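**Modari counter station: how much clutter to leave in during drawer collection?**

**bmoriarty** — 2024-12-30

We are collecting teleoperated demonstrations for a drawer policy on the Modari counter station. Current state: 300 episodes accepted, 38 rejected. The policy trained on the accepted set opens the drawer reliably from the nominal start pose and degrades badly once the start pose is offset laterally.

Setup for reference. Marble-pattern counter, bamboo drawer unit, green tile behind. Other items stay on the counter during collection: toaster, toaster oven, cereal canister, cutting boards, a teal plate with play food on it. Operators have standing instructions to leave the background alone within a block of 50 episodes and to change it between blocks.
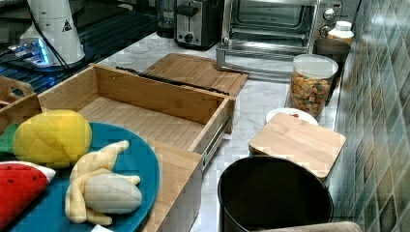
My question is whether the block size is too large. Within a block the only variation is the start pose and whatever the operator's hands introduce. Volker's view, which he can defend himself, is that the background is irrelevant at this stage and the failures come from the wrist trajectory.

**vboettcher**

I'll defend it. I went through the failed rollouts. In nearly all of them the fingers arrive at the correct height and the wrong yaw, then close on the end of the bar or miss it. A policy distracted by background would show scattered errors in position. What we have is a consistent bias in one degree of freedom, and I can find the same bias in the demonstrations. Operators approach from the side that is comfortable for them.

Changing the block size costs labour. Changing the approach instruction costs one line in the protocol.

**d_antoniadis**

Partly disagree. Consistent bias is also what you would expect if the policy has latched onto a fixed landmark and is regressing the approach from that. If the toaster sits in one spot for 50 episodes, it is a perfectly good landmark. The fact that the demonstrations share the bias doesn't separate the two explanations.

Test: take the current checkpoint, move the toaster and the cutting board, hold the drawer unit still, run 15 rollouts. Then put both back, move the drawer unit, run 15 more.

**bmoriarty**

Reasonable. I'd keep the play food where it is for both halves, otherwise we are moving three things and will argue over which one mattered.

What about starts where the gripper is nowhere near the drawer? We have very few of those. Most operators begin with the arm already parked over the unit. For the next session I want a portion of the starts low over the big cutting board, fingers down, so the demonstration has to include the full lateral travel.
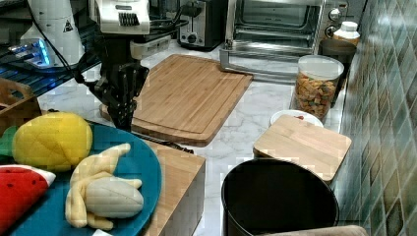 Objection I anticipate: long lateral moves lengthen the episode and the extra steps are uninformative. I would still take them. The offset starts are where the policy fails, and it has hardly any data there.

**antigoni.p**

Operator here. Two practical points.

1. The cables. With the arm low over the board and then travelling to the drawer, the loops can sag across the wrist camera. We had a run of these on Draritz in November and they had to be trimmed out afterwards. Check cable slack before the first episode of each block.
2. "Approach from the other side" is not an instruction I can follow consistently. Give me a yaw range and a marker on the display and I'll hit it.

**vboettcher**

Point 2 accepted. I'll add the range to the Trellum overlay, drawn at random per episode, so the operator has no say in it.

**t_michailidis**

Has anyone checked whether the label for "contact" is placed the same way by everyone? On the Từ set we had one annotator marking it at first touch and another at finger closure. It looked like a control problem for weeks. Before re-collecting anything, I'd pull a sample and compare.

**bmoriarty**

Not checked. I'll do that first, it's cheap. Draft protocol for the next session, edit as required:

- **Start pose.** Alternate between parked over the drawer unit and low over the cutting board. Log which.
- **Pre-grasp.** Stop with the fingers pointing down in front of the unit, above the bar. Hold until the overlay confirms yaw, then descend. 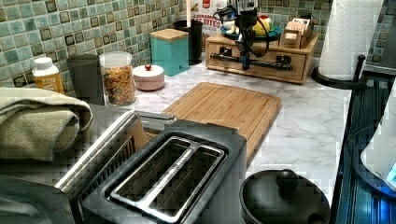 - **Contact label.** First touch, pending the comparison Thodoris asked for.
- **Background.** Change every 15 episodes. Photograph the counter before and after each change.
- **Cables.** Slack check at the start of each block, initialled in the log.

**d_antoniadis**

Fine with all of it except the hold at pre-grasp. You will train a pause into the policy. Either trim the stationary steps on export or have the overlay confirm during motion.

**vboettcher**

Trim on export. Confirming during motion means rewriting the overlay and I don't have the time before the session.

**d_antoniadis**

Then keep the untrimmed files as well. I'd like to train both and compare.

**bmoriarty**

Agreed, both versions kept. The landmark test goes ahead of collection. I'll post the rollout results in this thread.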